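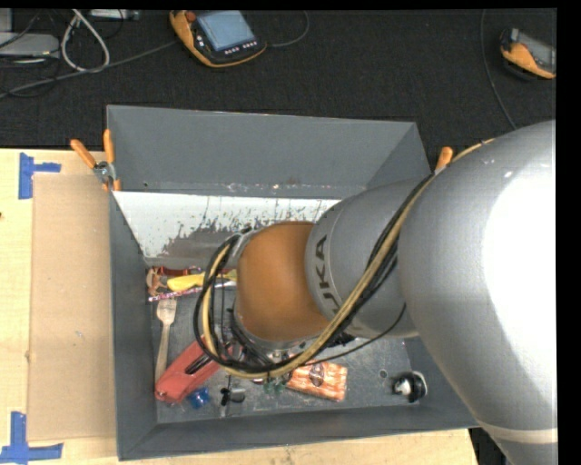
Section 3: Setting up your vat

Right, you've got your fibre soaking (Section 2, go back if you haven't!) and now you need something to put it in. The vat is the tub you dip your mould and deckle into, and people get very grand about it, but you can make lovely paper out of something you'd otherwise keep jumpers in. An open rectangular grey bin standing on a pale wooden tabletop, with dark floor covering behind, is pretty much the arrangement I'd want you to copy: square corners, no lid to fight with, and a table that puts it up where your arms are. I use a grey one myself. I tried a bright blue one for a while and it made white pulp so hard to judge that I gave it to my sister for her dahlias.

What you need out of the box

The Plornix kit comes with the mould (the half with the mesh), the deckle (the half without), a bag of cotton linters, a sachet of size and a small press board. The vat isn't included. If you bought the larger Plornix kit you'll also have a stack of Hutsuliak felts, which are gorgeous and thick and which you should wash once before using. If you didn't, old woollen blanket cut into rectangles does the job very nicely.

Choosing the tub

Hold the mould flat over the tub before you buy or commit. You want to be able to get both hands round the outside of it with your knuckles clear of the walls, and then tip it upright and lower it in without scraping. If you're wincing already, get a bigger one. Depth matters too, though less than people think. I fill mine to a hand's depth below the rim and leave it there.

Round washing-up bowls do work for very small moulds. You'll get swirls, mind you, and swirls mean one thick corner on every sheet.

Caution: a full vat is heavy. Put it where it's going to live before any water goes in, and fill it with a jug or a hose. I once carried one across the kitchen at the Gedley workshop and I can still tell you which floor tile I let go on.

Filling and mixing

1. Stand the tub on a solid table. Lean on the table. If it rocks, fold up some card and sort it out now, while you're dry.

2. Put an old towel to the left of the tub if you're right-handed, or the other way about. Your couching pile goes on it (that's Section 4), and wet sheets don't like being carried over anything.

3. Pour in cold tap water until the tub is half full. Warm water feels kinder on a winter morning, I know, but the pulp goes off faster and the smell is really something by day three.

4. Weigh out 385 grams of your wet, squeezed pulp. Squeezed means a good firm fist with no stream running out of it. That makes a vat for medium-weight paper, the kind you'd write a letter on.

5. Break the pulp into the water with your fingers, a bit at a time. Please don't lob the whole ball in! It sinks, it sulks on the bottom, and you'll be finding lumps all afternoon.

6. Top up with more water to your fill line. I've got a strip of waterproof tape on the inside of mine and I've never regretted it.

7. Stir with your whole hand, fingers spread, right down into the corners. Up from the bottom, over, and down again. You're lifting the fibre, so there's no need to whip it up into a froth.

8. Wait until the surface stops moving, then look. The fibres should hang in the water like thin mist. If you can see clear water at the top straight away, give it another stir.

9. Pull one test sheet, have a look at it, and flip it straight back into the vat. It doesn't count, so you can be as clumsy as you like.

Note: if your pulp came out of the Skokenari beater and not the bag of linters, start with less and build up. Beaten fibre drains much more slowly and the mesh will feel as if it's clogged. It isn't, it just wants a longer hold.

Checking the test sheet

Tip the mould towards the window and look through it from behind. I'm after an even sort of cloudiness. If I can see bare mesh, I add a small handful of pulp and stir again. If it looks like porridge, I scoop out a jug of the mixture (into a bucket, don't waste it) and put a jug of plain water back.

Little knots in the sheet are undermixed pulp. Pinch a few out and rub them apart under the water, or if there are loads, sieve the lot and run it through the blender in short bursts. I did exactly that with my first batch and it rescued the whole weekend.

If one side is thicker every single time, check the table first. Mine was sloping for months. Zakhar Kostiuk, whose notes I've scribbled all over my copy of this guide, reckons it's usually the hands, and that beginners lift the far edge early. Try both, table and hands, and see which cures it.

Adding size

Size is what stops your ink spreading into fuzzy caterpillars. You can leave it out altogether for lampshades, collage or anything you're going to paint very wetly.

Mix the sachet in a mug of water until there's no grit left on the spoon, pour it in slowly all the way round the tub, and stir as in step 7. Leave it for the length of a cup of tea before you pull anything you mean to keep. The one sachet does one vat, and doubling it just makes the sheets stick to the felts. (Guess how I found out.)

Caution: rinse the mould straight after using a sized vat. Dried size in the mesh is a misery to get out, and a stiff brush will stretch the mesh. Use a soft one, from the back.

Keeping it going

Every sheet you pull takes fibre out and leaves most of the water behind, so the vat gets thinner as you work. I top up with a small handful of pulp after every seventh sheet and stir before every single dip, even when I'm in a rhythm and don't want to. You'll feel the difference through the mould before you see it. It comes up too easily, as though there's nothing on it.

I keep a tally in pencil inside the cupboard door, and as of Oct 27, 2023 I've pulled 2,276 sheets from the same tub. The rim's got a nick in it and the tape's been replaced, but otherwise it's fine, so there's really no call to spend a lot.

Emptying and storing

Never pour a vat down the sink. Pulp sets in a U-bend like papier mâché, and I've paid for that plumber already. Line a colander with an old net curtain, ladle the vat through it in batches, and squeeze what's left into balls. They'll keep in the fridge in a lidded pot for a few days, or you can dry them on a rack and soak them again next time. I dried a whole batch last May, forgot them behind the boiler, and they came back perfectly well after a night in water.

The strained water can go on the garden if you haven't used size or dye. Wipe the tub out with a cloth, leave it upside down to dry, and store the mould flat with nothing on top of it. Standing it on edge is all right for a night, but after a winter of that the frame will have a bow in it.

Next, fold your first felt in half, wet it through, and turn to Section 4.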